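Trucos rápidos para la cocina (los de siempre y alguno nuevo)

Tabla de madera: aceite mineral cada 3 semanas, nunca de oliva, se pone rancio. Dejar toda la noche y secar con papel. Si huele a cebolla, medio limón y sal gorda, frotar sin miedo.

Tiradores oscuros: paño húmedo y ya. Nada de amoníaco ni estropajo, se comen el acabado. Madalena Esteves me pasó lo de la cera de abejas, una pizca, va genial.

Encimera clara: el vinagre NO. Jabón neutro, agua tibia, secar enseguida. Manchas de café, pasta de bicarbonato, pero probad antes en una esquina que no se vea.

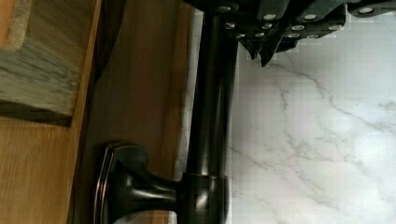
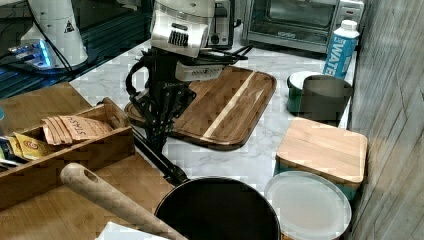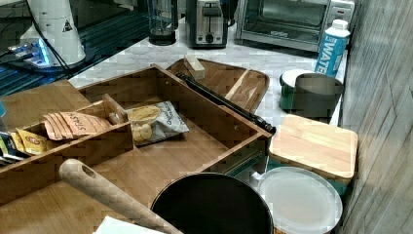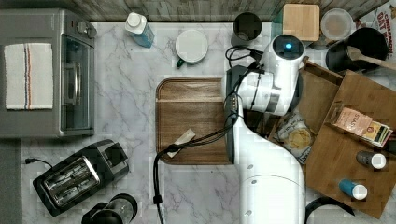 Cajones que chirrian: vela blanca por la guía, dos pasadas. Dura meses.

Paquetes abiertos: pinzas de la ropa, de pie y lo que caduca antes delante. Lo reviso en diciembre, antes de la compra gorda.

Tostador: migas fuera cada semana, desenchufado y frio. La bandeja en remojo 6 minutos.

Itzel Beltrán pregunta por los botes Teltidora. Los míos cierran bien, la goma se lava aparte y a mano. El de 684 ml es el que mas uso, para lentejas.

Mañana o pasado, lo de la campana.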